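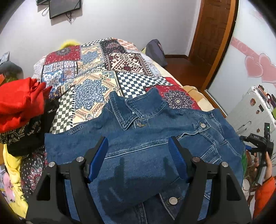

I've been selling secondhand clothes online for a while now, mostly out of my spare room, and people keep asking me how I price stuff. So let me do a long one on that. The short version is that I used to guess, and I was terrible at it! I'd look at something like a blue denim jacket with tan stitching and a snap on the chest pocket and think, okay, thirty bucks, done. Then it would sell in four minutes to somebody with a shop of their own and I'd feel sick all evening.

Some background first. I started with my own closet, then my aunt's, then my aunt's neighbor's (she had opinions about every single blouse). Last year I sold 1,794 dollars' worth of clothes after fees. Not a living. It did pay for new tires and a dentist bill, and I was very happy about both.

The thing that changed how I price was a workshop Gráinne Heffernan gave at the library. Two hours, free, terrible coffee. She told us to stop looking at what people are asking and only look at what sold. I know, I know, everybody with a shop already does this. I did not. I had been matching my prices to listings that had been sitting there for two years with a little heart on them.

So now before I list anything I look up sold prices for the last 90 days. I write down the lowest, the highest, and whatever the middle looks like. If there are only one or two sales I go wider, same maker but different color, or same style and different maker. It takes me the length of one podcast ad break per item. I skip it for plain T-shirts. Life is short.

Okay, fees. I sell on Mallov and on Plarnari, and they work differently. Mallov takes its cut out of the sale price only. Plarnari takes its cut out of the sale price plus shipping, so a heavy coat costs you more to sell there than you'd think. I put coats and boots on Mallov and everything that fits in a padded envelope on Plarnari.

Please weigh your stuff BEFORE you list it. I sold a wool coat in my second month, guessed the weight, and paid 17 dollars out of my own pocket to mail it across the country. A kitchen scale is fine for shirts. For coats I stand on the bathroom scale holding the coat, then without it, and subtract. My husband has walked in on this several times and has stopped asking.

Measurements! Size tags mean very little once something is more than ten years old. I give pit to pit, shoulder seam to shoulder seam, sleeve, and length from the bottom of the collar down the back. Pants get waist, rise, inseam and leg opening. Button everything up first and smooth it out with your hand, but don't stretch it. My returns dropped a lot once I started doing this, and so did the messages that just say "would this fit me."

Somebody asked about flaws. I list all of them, even the dumb ones. Pulled thread inside the cuff, faded spot on the collar, missing spare button. My friend Suryani Hartono thinks I scare people off. Maybe a few! But I've had one dispute in all this time and it was over a belt loop I missed, so I'm sticking with it.

On offers. I add a little to the price I really want, maybe ten percent, and I take the first polite offer that lands above my real number. If somebody sends half, I counter once and then leave it alone. I don't get into long back-and-forths anymore. One buyer had me going for three days over a four dollar scarf - I still think about that scarf.

When to drop a price: I wait three weeks, then take off ten percent, then wait another three. After that it goes into a bundle. Bundles are great for kids' clothes and for tops that are nice but a bit boring. Five boring tops together is somebody's whole work wardrobe. I had 17 tops sitting in a bin this spring and they all went in three bundles.

What I don't sell anymore: swimwear, anything with a lining that's coming apart, shoes with peeling soles, and fast fashion that cost less new than the postage. Those go to the textile drop-off, or my sister cuts them up for rags. I also quit doing fancy gowns. Too many buyers wanting one by Saturday, sorry, by a date I couldn't promise.

For packing, I reuse mailers if they're clean and I put the clothes in a plastic bag inside, in case of rain. Fold along the seams, heaviest piece at the bottom. I used to add a handwritten card. Now I only do it for repeat buyers because my handwriting was getting worse with every parcel.

Keep records, even if you're tiny. I have one spreadsheet with date, item, what I paid, what it sold for, fee, postage, what's left. The last column is humbling. Some of my favorite finds made me two dollars. And a plain gray cardigan I nearly gave away made me forty, so what do I know.

That's most of it, I think. If you want, I can do another one on washing old wool without shrinking it (I have ruined enough of it to have a system by now). Put your questions underneath and I'll get to them after dinner.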